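I've been nagging everyone about the Sillgate repair morning for weeks, and it's back this Sunday at 10 — in the room with the pink walls and the strawberries, so you can't miss it!
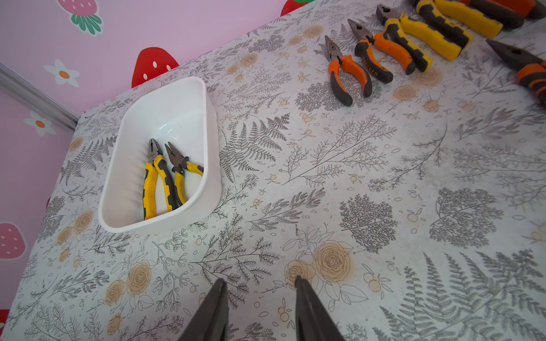 **SILLGATE, November** — Pliers are sorted, as you can see (two pairs in the white tray, seven more beside it), and I've kept the fern and rose tablecloth because I'm fond of it, smudges and all. We're still short of small screwdrivers, so do bring one if you've got it. Last year's mornings raised £765 and I'd love us to reach £1,000 this time. Entry's free, tea is 50p, and Hellström the bakers are sending buns again.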